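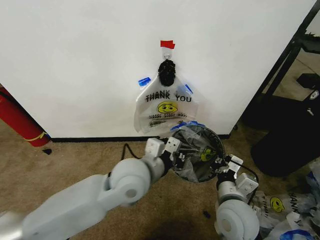 How do I transfer a game ticket to someone else? Open the Brillix app, select the game, tap Transfer, and enter the other person's email address. The ticket stays in your account until the transfer is accepted.

Last updated: Sep 23, 2019

Search tickets, events, help Go

Transferring a ticket for Brutov Field

1. Sign in with the email address used for the purchase. Tickets bought at the Thomas Street box office must first be added with the order number printed on the receipt.

2. Open My Events and select the game. Season ticket holders see all 9 home games in one list.

3. Select the seats to send. Seats in the same row can go in one transfer – seats in different rows need separate transfers.

4. Enter the email address and tap Send. Check the spelling first. A pending transfer can be canceled from the same screen.

5. The other person opens the email, signs in or creates an account, and taps Accept. A new barcode is issued and the old one stops working at the gate.

Transfers close 100 minutes before the start of the game. After that, a pending transfer is canceled and the ticket returns to the sender.

Parking passes are sent separately under Add-ons. Passes for the Altumari lot are tied to a license plate, and the plate must be changed before sending. Section 210 wheelchair seats are transferred by phone only.

Printed tickets have not been accepted at the gates since August.

We use cookies to improve this site. Accept Manage settings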